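Preguntas frecuentes: calzado blanco, zapatillas de casa y zapateros pequeños

Actualizado el 29 jul 2026

En esta página están las consultas que más llegan a Lastora sobre el zapatero de dos baldas y sobre el cuidado del calzado que se guarda en él. Si su duda no aparece, puede dejarla en el formulario del final.

¿Cuántos pares caben en el zapatero de dos baldas?

Depende de la talla y de la forma. Con deportivas bajas de adulto calcule un par por balda con holgura. Las zapatillas de casa ocupan menos y admiten que se junten más. Las botas altas no entran en la balda inferior.

¿Cuánto peso aguanta cada balda?

Hasta 4 kg repartidos. Las baldas son de tela tensada y ceden por el centro si todo el peso se pone en un punto. No deben usarse para libros, herramientas ni macetas.

¿Cómo limpio unas deportivas blancas antes de guardarlas?

Quite primero el polvo con un cepillo blando. Después pase un paño humedecido en agua tibia con unas gotas de jabón neutro, empezando por la puntera y siguiendo hacia el talón. La suela se limpia aparte, con un cepillo más duro, porque la ranura lateral retiene suciedad que luego mancha la piel sintética.
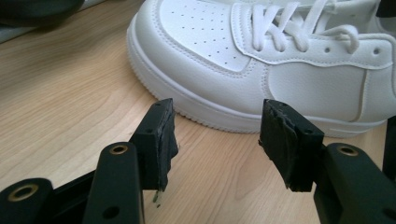
Las perforaciones de la puntera piden un poco más de cuidado. Si el paño va muy mojado, el agua pasa al forro y tarda en salir. Un bastoncillo casi seco basta para esa zona. No use lejía en ninguna parte: amarillea las costuras.

¿Hay que quitar los cordones?

Para una limpieza rápida, no. Para una limpieza a fondo, sí, y se lavan a mano en agua con jabón. Los cordones planos se secan estirados; si se dejan hechos un ovillo quedan con dobleces que después se notan al atarlos.

¿Qué hago con la lengüeta?

Levántela y déjela hacia fuera mientras el calzado se seca. La etiqueta de la cara interior se puede frotar con el paño, sin insistir, para no borrar lo impreso. Si la plantilla es extraíble, sáquela también.

¿Se pueden rellenar con papel de periódico?

Con papel blanco, sin tinta. El periódico absorbe bien pero puede dejar marcas grises en los forros claros. Cambie el papel cuando lo note húmedo.

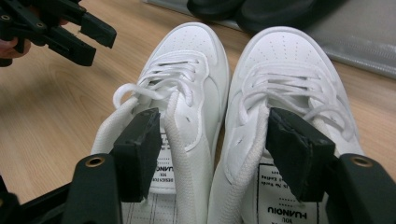 Khrystyna Lysenko: yo usaba servilletas de papel y se deshacían dentro, luego costaba sacar los trozos de la puntera. Con papel de seda me va mejor, y lo reutilizo cuando se seca.

El papel de seda sirve igual. Hemos añadido la observación de Khrystyna porque varias personas preguntaban por las servilletas, que no recomendamos.

¿Puedo poner las deportivas y las zapatillas de casa en el mismo zapatero?

Sí, siempre que estén secas. Lo más cómodo es reservar una balda para cada tipo. Las zapatillas de casa suelen ir abajo, donde se alcanzan con el pie, y las deportivas arriba, donde la tela queda más ventilada. Si el calzado de calle viene con barro, límpielo antes o déjelo un rato fuera.

¿En qué orden conviene colocarlas?

Vacíe las dos baldas, ponga todo el calzado a la vista y forme los pares antes de guardar nada. Empiece por la balda inferior. Con la de arriba ocupada se trabaja peor, sobre todo si el zapatero está pegado a la pared. 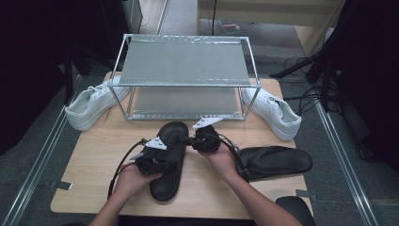
Las punteras pueden mirar hacia fuera o hacia dentro. Hacia fuera se reconoce antes cada par y se coge peor; hacia dentro se agarra directamente por el talón. Es cuestión de costumbre, pero mantenga el mismo sentido en toda la balda para que los zapatos encajen.

¿Cómo se limpian las baldas?

Con un paño húmedo y sin desmontar. No las meta en la lavadora. Si la tela se ha aflojado, revise las esquinas: casi siempre hay un tubo que no llega al fondo del conector.

El zapatero cojea. ¿Es un defecto?

Normalmente es un conector mal encajado. Ponga el zapatero sobre una mesa plana, presione las cuatro esquinas superiores y compruebe de nuevo. Si sigue cojeando, escríbanos y enviamos un conector de repuesto. Tenemos más de 400 en almacén, así que el envío sale pronto.

¿Sirven los conectores de la serie Vemia?

No. El tubo de la serie Vemia es más grueso. Los de Kesine sí son compatibles desde el cambio de abril. 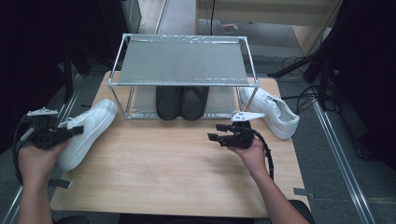

Lastora · Departamento de Atención al Cliente · Sección Hogar y Calzado

Las respuestas de esta página las revisa Talha Bhutto. Para pedir un repuesto indique el modelo, el color de la balda y cuántas piezas le faltan. No hace falta enviar el zapatero ni conservar la caja original.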